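Support > Teleoperation > Demonstration Recording > Ticket 684
Shared 3 times · 5 comments

Subject: Gripper jumps when I press the clutch again, wine glass task
Product: Jinico teleoperation client, simulated kitchen
Opened by: Hervieu lab account
Status: Solved, kept open for comments

Problem
I record demonstrations by remote control in the Beltstead kitchen. The task is to take a wine glass by the stem. When I release the clutch on the hand controller, move my hand to a more comfortable position and press the clutch again, the gripper makes a quick turn before it follows me. Sometimes the turn is small. Sometimes it is enough to knock over the glass, and then the demonstration is lost.

What I expected
After pressing the clutch, the gripper should stay where it is until my hand moves.

What I tried
1. Restarted the client and calibrated the controller again. No change.
2. Reduced the motion scale from 80 percent to 50 percent. The jump is still there and I need more clutch presses for one grasp, so it became worse for me.
3. Used the other hand controller. The same.
4. Replayed demonstration 263 from the saved file. The jump is also in the saved actions — it is therefore not only a display problem.
5. Kept my wrist very still while the clutch was released. No jump in this case. I think this is the important point.

Reply from Sudidano support
Thank you for the clear steps. Your client takes a new zero for position when the clutch is pressed, but it keeps the old zero for rotation. Please open Settings, Control, and set "Reset orientation on clutch" to On. Then close the client completely and start it again. Demonstrations that contain a jump should be removed from the training set. Smoothing them afterward is not recommended.

Result, December 29, 2019
I changed the setting and repeated the task with many clutch presses. The gripper now waits for my hand. I still approach the stem slowly, as the wrist view is very narrow when the glass is near. I attach views from the recording.
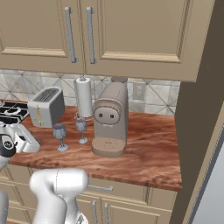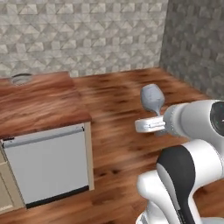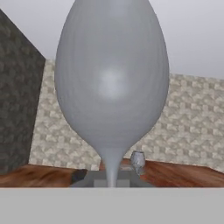 Simulated kitchen, wine glass task. First: two glasses on the counter. Second: glass held by the stem. Third: close view over the gripper, second glass farther back.

Comments (5)

— Same problem with a mug task. The setting was Off after my update too. Thank you for writing step 5, I had blamed my own hands for a week.

— Does the setting also work with a 3D mouse?

— Reply from Sudidano support: No, the 3D mouse sends only relative motion, so the clutch is not used.

— I would add one thing. If you use the saved operator profile, save it again after the change, or the old value is loaded at the next login.

— Confirmed, it happened to me this morning. I saved the profile again and now it stays On.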